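# Small Craft Basics, Handout 4: Weight, Trim and Not Swimming Home

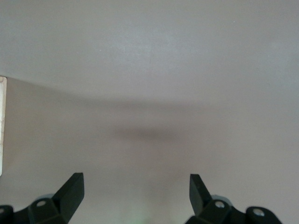 Graciela Cisternas wrote back after the last handout to ask why we spend a whole evening on where people sit, when surely they sit on the seats. Fair point, and most of what follows is an attempt to answer her.

## 4.1 The capacity plate

Every boat we use has a plate near the stern with two figures on it, a number of persons and a maximum load. Students read the first and ignore the second. The first assumes people of a convenient size who have brought nothing to eat.

The maximum load covers everything you put in the boat. Check on your own plate whether the motor is included, as makers differ. Our club rowboat, the Nurmi, is rated for 1000 lb, motor included. The little Kadito tender takes 300 lb, which means one adult and a lunch, or two adults who don't mind wet socks and a failed assessment.

Worked case for the Kadito:

| Item | lb |
|---|---|
| Rower | 165 |
| Anchor, chain and line | 22 |
| Cooler | 31 |
| Bailer, oars, life jacket | 18 |
| **Total** | **236** |

That leaves 64 lb. A medium-sized dog will fit. A dog is live weight, though, and live weight goes to look at ducks. See 4.3.

## 4.2 Trim, fore and aft

Trim is the angle the boat makes with the water along its length. Terms for the written part:

- **Down by the bow:** too much weight forward. The boat digs in, steers like a shopping cart and ships water over the front.
- **Down by the stern:** too much weight aft. The bow points at the sky, the wind gets hold of it, and the rower can see nothing of interest.
- **Level trim:** what we want. Slightly stern-down is acceptable in a following sea.

A rower alone uses the center seat. Add one passenger and the passenger goes in the stern. Add a second, and the rower moves to the forward seat only if the boat has a second set of oarlock sockets. The Nurmi has them. The Kadito hasn't, and shouldn't have three people in it anyway.

With a small outboard the sums change. You have a motor on the transom, a fuel tank near it and a grown adult beside both of them, steering. Move the tank forward if the fuel line reaches. Put the anchor in the bow. If you're alone, a tiller extension lets you sit a couple of feet farther forward, and the improvement is startling the first time. Water containers also work as ballast and have the advantage that you can pour them out.

## 4.3 Stability, side to side

Two kinds, and you'll be asked to tell them apart.

**Initial stability** is how firm the boat feels when you first step in. Wide, flat-bottomed boats have plenty. **Secondary stability** is how hard the boat resists once it has already leaned over. A flat-bottomed boat often has less of this than you'd hope, so it feels like a kitchen floor up to a certain point, and past that point it feels like a trapdoor.

Round-bottomed boats wobble from the moment you touch them. New rowers hate them. Give it a month.

The center of gravity matters in both. Sitting lowers it. Kneeling lowers it more. Standing up to take a better picture of a heron raises it a great deal, and the heron leaves.

Rules for moving about:

1. Say that you're going to move before you move.
2. One person moves at a time.
3. Stay low, with a hand on each gunwale where you can reach.
4. Step on the centerline.
5. Never swap seats in someone else's wake.

## 4.4 Loading from the dock

Tie up at both ends first. Gear goes in before people, heaviest items low and in the middle. Don't step in while carrying the cooler. Have it handed down to you once you're seated – this is the single most ignored sentence in the whole course.

Lash or wedge anything that can slide. An anchor loose on the floor will move to the low side as soon as there is a low side, and then there's more of one.

Life jackets are on and fastened before you leave the dock. "On the seat beside me" is a location in the boat.

## 4.5 Freeboard

Freeboard is the distance from the water to the lowest point where water can get in. Measure it loaded, at rest, with everyone in position. On most of our boats the lowest point is the motor cutout in the transom, so measure there.

For the practical we want at least 6 inches on sheltered water. If you have less, take something out. Arguing with the tape measure has been tried.

Remember that rain and spray add weight as well. A gallon of fresh water is a little over 8 lb, and it runs to whichever end you least want it. Bail early.

## Before next session

- Read the plate on the boat you normally use and copy down both figures.
- Write a load table like the one in 4.1 for a real trip, with real weights. Bathroom scales are fine. Vanity is not.
- Sketch the seating for two and for three people, marking the tank and the anchor.
- Finlay Paterson and Venla Rissanen still owe me the knots sheet from Handout 3.

Bring a tape measure and shoes you can get wet.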